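Vitard hand-held gripper pair, by Yook

Price: $469 for the pair
Spare pad and screw kit: $90

Hi, and welcome to the Vitard page! I build these at Yook, and I also answer the email, so if you write in with a question you'll get me.

A Vitard is a two-finger gripper you hold and work yourself. You pick things up with it the way you'd like your robot to pick them up, the wrist camera records the whole thing, and the recording goes off to training. You don't need the arm in the room. You don't even need to own the arm yet (plenty of our buyers don't!).

I like recording at home on an ordinary table, with whatever is lying around. Boxes, tins, little plastic cases, all the stuff a family drawer is full of. Two hands make a big difference with this kind of thing, and I'd start there even if your robot only has one arm for now. One gripper can hold a box steady while the other one works over an open tin, and you get both sides of the job in the same session.

A striped tablecloth is fine, by the way. So is a window behind the table. I get asked about both a lot, and my answer is always to record in the kind of room where the robot is going to work, curtains and all.
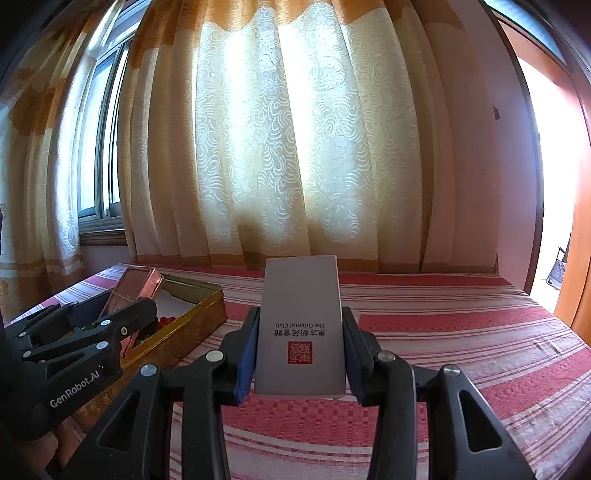

What you get

Two hand-held grippers, left and right
Two wrist camera mounts with cables
One year of Rurkora, our recording software
A hard case with room for the chargers

Rurkora runs on a regular laptop. It lines up the left and right recordings for you, and you can trim the start and end of each take before you export. If you use Nondeo for training, there's a direct export button. Everybody else gets plain video plus a motion file.

Weight and feel

Each gripper is 516 grams with the camera on. You'll notice it in your forearm on a long Sunday of recording, so take breaks. Squeeze slowly, especially on thin boxes, and try to let go as carefully as you grabbed. Sloppy releases are the most common thing I see in people's first sets, mine included!

Shipping

Orders leave the shop in 2 weeks. The next batch after this one is planned for December.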